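Willora Bridge to close for deck replacement

The Willora Shire Council has confirmed that the Zabala Creek bridge on Clultedari Road will close to all vehicles from September while its timber deck is replaced with concrete. The closure is expected to last 14 weeks.

The bridge carries 2782 vehicles on an average weekday and is the main link between the Willora town centre and the farming district to the east. A load limit has applied since an inspection found decay in the supporting girders, and heavier vehicles have been required to travel through Todetti.

Council's Director of Infrastructure, Ms Rocío Segura, said the structure had reached the end of its service life and that further patching could not be justified.

"The load limit has been a burden on primary producers, the school bus operator and our own waste collection fleet," Ms Segura said. "The new deck will allow the limit to be lifted and will provide a separate path for pedestrians and cyclists."

During the works, traffic will be detoured through Todetti along Mill Road and Racecourse Lane. The detour will be signposted in both directions. Temporary traffic signals will operate at the Mill Road rail crossing, where the carriageway narrows to a single lane. Drivers of oversize vehicles must contact the council's permits desk before travelling.

Emergency services have been consulted on the arrangements. The Todetti ambulance station will cover properties east of the creek for the length of the closure, and the rural fire brigade will keep a tanker on that side of the water.

The contract includes the resealing of 405 metres of approach road and the renewal of guard rails on both banks. Construction will take place between 7 am and 5 pm, Monday to Saturday. Night work will be limited to four concrete pours, and residents will be notified by letter before each one.

The engineer responsible for the project, Mr Justinas Vasiliauskas, said the existing piers had been tested and would be retained. Water levels in the creek would be monitored daily, he said, and the site would be cleared of plant if a flood warning was issued.
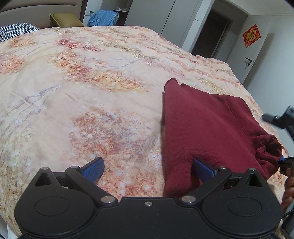
WILLORA, September - Bus route 4 will run to an amended timetable for the period of the bridge closure. Services will leave the eastern terminus 20 minutes earlier than at present, and the stop at Clultedari Road will be moved to the showground gate. School services will connect with the main route at Todetti.

Councillor Macario Arellano, who represents the eastern ward, has asked that the amended timetable be reviewed after the first month of operation. The request will be considered at the ordinary meeting on Thursday.

Residents may view the detour plans at the council offices or the Todetti library during opening hours. Enquiries about property access should be directed to the project liaison officer, Ms Maite Cabello, through the council's main switchboard.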